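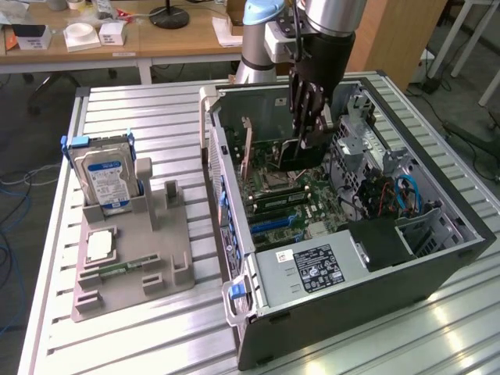 Part-time bench helper wanted at the Dradollow repair shop

Hi! I run a small computer repair and resale shop on Asthorpe Street, and I've finally admitted I need another pair of hands. We fix up older desktops and laptops, sell most of them over the counter, and send a batch every August to the Borach after-school program. Right now the back shelves are full and I'm answering the phone with a screwdriver in my teeth.

What you'd be doing

Mostly opening up towers, testing memory, swapping drives, blowing out dust (so much dust) and writing up what you found on the job ticket. Some days you'll be up front explaining to a customer why their laptop sounds like a hair dryer. I'd say the talking is half the job, so please don't apply if you hate it.

Hours and pay

Four afternoons a week, 2 to 6 pm. It's hourly, paid every other week, and I'm happy to talk numbers when you call. You'd have a trial period of 8 shifts, all paid — I don't do free trials.

What I'm looking for

You've taken a computer apart before and it worked afterward. Your own counts! No certificates needed. You should be OK lifting a full-size desktop and reading small print on labels. Spanish would be a big plus.

How to apply

Drop by after lunch or leave a note in the mailbox by the side door on Demchenko Lane. Tell me about the last thing you fixed, even if it was a toaster.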